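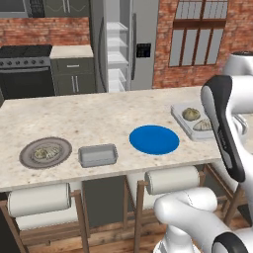 Sirance kitchen pack, is it worth the licence?

Posted in: Simulation software

jairo_u
Tuesday, February 27, 2018

We're a small shop writing pick and place routines for food service arms. Until now we've built our own kitchens in the simulator, and it eats a lot of time. Sarnine have started selling the Sirance kitchen pack as an add-on: rooms, appliances, dishes, food, plus an arm model with the joints already set up. The quote I got was $334 per seat for the year, with a 30 day trial.

Has anyone here used it on real work? The demo renders look fine but I can't tell from them how the contact behaves. Plates are my main concern.

Jairo

birute.j

We've had two seats since June. Short version: the rooms are good, the dishes are mixed.

The layout files are clean. Benches and islands come in at sensible heights, cupboard doors and drawers are separate bodies with hinges or slides, and you can swap the finishes without breaking anything. Import took me an afternoon, and most of that was our own naming mess.

The flat plates are the weak point. The collision shape is a plain disc with no lip, so a parallel gripper coming in from the side has nothing to get under. The trays and baking dishes are better. They have proper walls in the collision mesh and you can grab them by the rim.

jairo_u

Thanks, that's the sort of thing I was after. Can you replace the collision mesh on the plates yourself, or is it locked?

birute.j

Not locked. You put your own mesh in the override folder and point the item file at it. I did three of them and it was fine. It's annoying to have to do it on something you've paid for, though.

Shig_S

I'd disagree that it's a weak point. We tested the pack against the Skiser one and the Skiser plates have full detail on the rim, and the solver crawls the moment you stack them. A disc is quick and stable. If you're training a policy and need thousands of resets, you'll be glad of the simple shape.

birute.j

Depends what you're training. If the arm learns to pinch a disc that doesn't exist in the real kitchen, the speed hasn't bought you much.

Shig_S

Fair enough for side grasps. We use suction from the top, so the rim never comes into it.

marisol_salazar

Adding a point about the food, as I was the one who had to deal with it. Each food item is a single rigid body. A bun is a bun shape and it won't squash. A heap of salad is one lump and moves as one lump. For carrying a loaded plate from bench to table that's good enough. For scooping or serving it's no use at all, and I don't think the product page makes that clear.

Support did answer me when I wrote in. They said soft bodies weren't planned for this version.

jairo_u

We're only moving whole dishes, so rigid is OK. What about clearance around the island? Our real arm is on a fixed base and knocks into everything.

marisol_salazar

The stools are separate items, so pull them out or delete them if the lower links foul. By default they're tucked under the bench, and that was right where our elbow wanted to go. I'd also check the self-collision pairs on the arm. Two were switched off in the copy I got.

mio_ishida

Does the licence cover renders for publication? We're at a university and would want figures in a paper.

birute.j

Ours does, with a credit line. Ask for the academic terms, they're separate and cheaper. Get it in writing, as the reseller (Shibata, in our case) told us something different from what Sarnine did.

Shig_S

Second that. Also check the lighting if you're doing anything with vision. The default daylight is very even and our detector did well on it, then fell over on real footage with a dark bench and glare off the fridge. You can randomise colours and lights from a script, but you have to write the script.

jairo_u

Right. I'll run the trial on one seat, fix the plate meshes as Birutė describes, and time it with and without the rim. I'll post the numbers in this thread when I have them.

birute.j

Send me a message if you want my override files. They're for the dinner plate, the side plate and the shallow bowl.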